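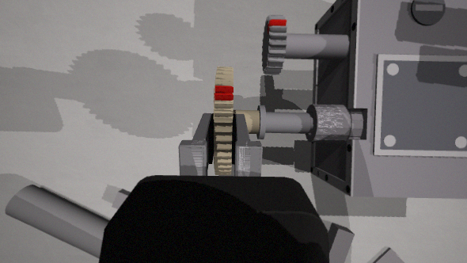

# Plitau issues revised performing edition of Etelka Gál's *Venine*

Plitau has released a revised performing edition of *Venine*, the evening-length work for bass clarinet and percussion by Etelka Gál. The new edition replaces the composer's manuscript facsimile, until now the only version supplied to performers. It consists of a full score, a separate bass clarinet part, a set of percussion parts and a booklet of performance notes. The materials are available for sale and, for the percussion set only, on rental.

The work runs 70 minutes without a break and is divided into 11 sections. It calls for one bass clarinetist and three percussionists. The score comes to 2,359 measures, numbered continuously in the new edition. In the facsimile the numbering started over at each section, and two of the sections had no numbers at all.

The first performance from the revised materials will be given in Plillerport in November by the Upadhyay ensemble, which used the proofs in rehearsal and returned corrections to the publisher.

## Changes to the notation

Most of the revision concerns the solo part. Gál wrote the original in bass clef at sounding pitch throughout, a practice many bass clarinetists find slow to read in the upper register. The printed part is transposed and uses treble clef, with the instrument sounding a major ninth lower than written. The full score remains at sounding pitch. A short table in the booklet lists the few places where the two clefs meet in the middle of a phrase and gives the sounding pitch of each note on either side of the change.

Multiphonics have been re-engraved. The facsimile showed them as a single low notehead with a bracket and the word "split," and left the fingering to the player. The new part gives a fingering diagram for each one, the fundamental as a full-size note and the expected upper partials as small noteheads. Where a fingering is known to respond differently on instruments with a range to low E-flat and instruments with a range to low C, both versions are printed, with the low C version on the upper staff. Gál has approved a list of substitutes for players who cannot produce a given sonority reliably. The substitutes appear only in the booklet, to keep the part clear.

Slap tongue is now notated in two forms. A cross-shaped notehead marks the dry attack with no pitch, and a normal notehead with a small plus sign above it marks the pitched version. The manuscript used the cross for both. According to the performance notes, the distinction matters most in the fourth section, where the clarinet and the first percussionist share one rhythmic line and pass it back and forth at the sixteenth note. In that passage the dry attack belongs with the muted wood block and the pitched attack with the marimba.

Breathing has also been reviewed. The original part carried almost no breath marks, and several of the long lines were written on the assumption that the player would use circular breathing. The edition keeps that option and prints optional breaths in parentheses. A player who takes them is asked to re-enter at the dynamic last reached, without an accent.

## Percussion setup

The percussion writing has been reduced in hardware but not in pitch content. Each of the three players originally needed a separate set of tuned gongs. The revised layout places a single shared set in the center of the stage, between the second and third players, with the first player reaching it only in the closing section. The change was made at the composer's request after a touring performance in which the gongs could not be fitted into the space available.

Two marimbas are still required. The lower one must extend to the C below the bass staff. A four-and-a-third-octave instrument is accepted for the upper part if the two low passages in section seven are given to the other player, and cue-size notes are printed in both parts for this purpose.

Mallet indications have been standardized. The manuscript used a personal system of filled and open circles that changed meaning partway through the piece. The edition replaces it with four symbols, from soft yarn to hard rubber, explained on the first page of each part. Changes of mallet are marked at the point where the player has time to pick up the new pair, and a second, smaller symbol appears at the point of use.

Floor plans for two stage arrangements are included. In the first, the clarinetist stands at the left with the percussion in a shallow arc. In the second, intended for halls with the audience on more than one side, the clarinetist moves among four music stands over the course of the work. The walking routes are drawn on the plan, and the measures during which the player must be in motion are shown as a gray bar above the staff. Soft-soled shoes are specified.

## Tempo and coordination

*Venine* has no conductor. In the earlier version, coordination depended on a click track for the three fast sections and on visual cues elsewhere. The click track has been dropped. Tempo changes are now related to each other by metric modulation wherever the composer considered this practical, and the equivalent note values are printed above the barline in all parts. Gál recalculated several metronome marks to make the relationships exact. The largest adjustment is in section nine, which is now slower than in the manuscript.

Free passages are still present in sections two, six and ten — in these the players hold a repeated figure until a named player gives the signal to go on. The edition names the leader for each passage in a box at the head of the system, in every part. The manuscript named the leader in the score only.

Cues have been added to all parts after rests of more than eight measures. In the bass clarinet part they show rhythm only. In the percussion parts they show pitch and rhythm in the transposition of the player reading them.

"The piece was readable for the people who learned it with me, in my own kitchen," Gál said in a statement released with the edition. "A player who lives far away had to write to me with a list of questions, and the lists were always the same. I kept them. The booklet is mostly my answers."

## Corrections

The publisher lists the corrections to pitch and rhythm separately from the changes in notation. Most are missing accidentals. The manuscript did not state whether an accidental applied for the full measure or only to the note it preceded, and performers had taken different views. The new edition follows the usual rule that an accidental lasts for the measure, with courtesy accidentals in parentheses.

Three corrections affect what is heard to a larger degree:

- In section three, the tremolo in the second marimba is written out as measured thirty-second notes for its first four measures and becomes unmeasured only after the fermata.
- In section five, the quarter-tone alterations in the clarinet are reversed for one phrase. The arrows in the facsimile pointed up where the sketches show them pointing down.
- In the closing section, the final gong stroke falls with the last clarinet note. In the facsimile it fell one beat later.

Recordings made from the facsimile will differ from the printed text at these points. Gál does not ask for earlier recordings to be withdrawn, and the notes say the later gong stroke may be kept in halls with a very short reverberation time.

## Format and availability

The score is printed in landscape format with a wire binding. The bass clarinet part is supplied unbound on heavier paper, with foldout pages at four places where a page turn could not be arranged. A file version laid out for tablet readers is sold separately. It has different page breaks from the paper part but identical measure numbers and rehearsal letters, so the two can be used together in rehearsal.

Holders of the facsimile may exchange it for the new score at a reduced price by returning the title page to Plitau. The facsimile itself will no longer be sold. Parts rented before the revision should not be combined with the new score, as the rehearsal letters have been reassigned from section four onward.

Individual sections may be programmed separately under conditions given in the booklet. Sections one, four and eight are cleared for performance by themselves. Sections nine and ten must be played together — the second begins on a resonance held over from the first. The remaining sections are not cleared for separate use.

For the Plillerport performance, Upadhyay will use the first of the two stage arrangements. The work will be played without amplification. The ensemble will hold an open rehearsal in the same hall at 3 p.m. on the day of the concert, covering sections four through six, and the printed score will be available there for consultation. Gál is expected to attend both the rehearsal and the concert.

A study score in reduced format is in preparation. Plitau has not given a release date for it.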